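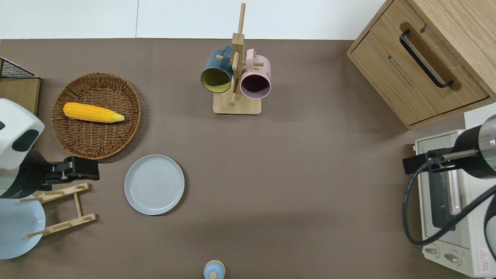
Recovering a Two-Arm Station After a Gripper Stall

Support > Tutum Station > Faults and Recovery

Last updated: November

Use this procedure when an arm on a Tutum tabletop station stops during a plate or mug task and the console reports code 51 (gripper stall). The code means that the fingers met resistance and did not reach the commanded width. At the Piltcombe laboratory, the most common source has been a plate gripped too close to a dish rack slat.

1. Press Pause on the console. Do not reach between the arms while either one is enabled. A green light on an arm is not proof that it is safe to touch.

2. Write down the task name and the arm that reported the fault. Save the last 18 seconds of the joint log.

3. From the console, open the stalled gripper and raise that arm clear of the rack, the mug tree and any mugs on it.
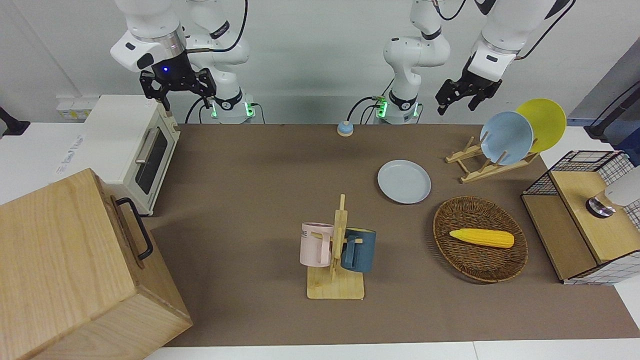

Keep the second arm still while the first is being raised -- the two share reach over the middle of the table, and a collision there is harder to clear than the stall itself.

4. Disable both arms and check the finger pads for chips or glaze. Replace worn pads in pairs.

5. Return displaced items to their starting positions, enable the arms, and run the task at low speed.

If code 51 returns 3 times in one shift, leave the station disabled and send the logs to Nobuhle Steyn.

Filed under: Robot Safety, Grippers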